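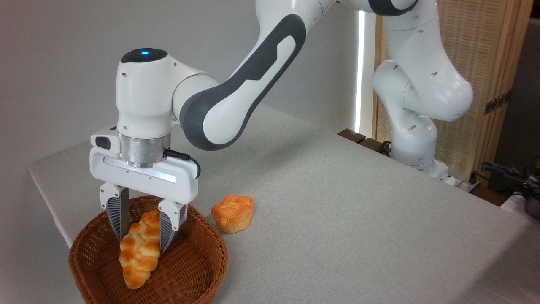
Can a robot do the washing up yet, or any other house chore start to finish?
Rizwan Jayasinghe, 2020-07-26

Floors, yes. Lawns too. Washing up, not at home, not at a price you'd pay. Picking up one thing and putting it down somewhere is fine if the thing is roughly where it expects. Greasy pans in a heap, differnt story. Give it a few years.
Brayden Sawatzky

Depends what you call a chore. We've a Werix arm at work, packs small boxes all day, 62 an hour on a good shift. Slower than me but doesnt go for lunch. Still needs someone near when a box splits.
Lionel Moulin

Just get a dishwasher mate
Yaroslav Nechyporuk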